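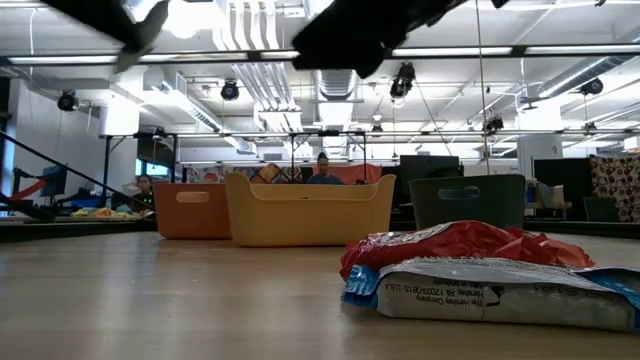
**Robots still learning to put the snacks away**

Drinik wants a machine to take over the chore most households leave to whoever loses the argument: sorting the snacks into bins. Its test arm, nicknamed Pestodance, got through 161 tries in January. A typical try takes nearly 15 minutes.
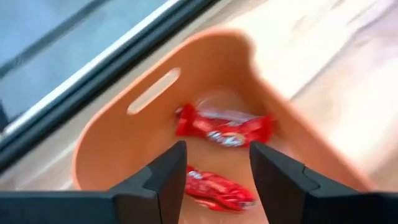 Red wrappers are a favorite test item, being shiny and crinkly at the ends. "My daughter is faster, and she's 5," said Pylyp Nazarenko, who runs the trials. "She also charges less." Retailer Inus plans to try the arm on its shelves in spring, with the night crew still on the payroll.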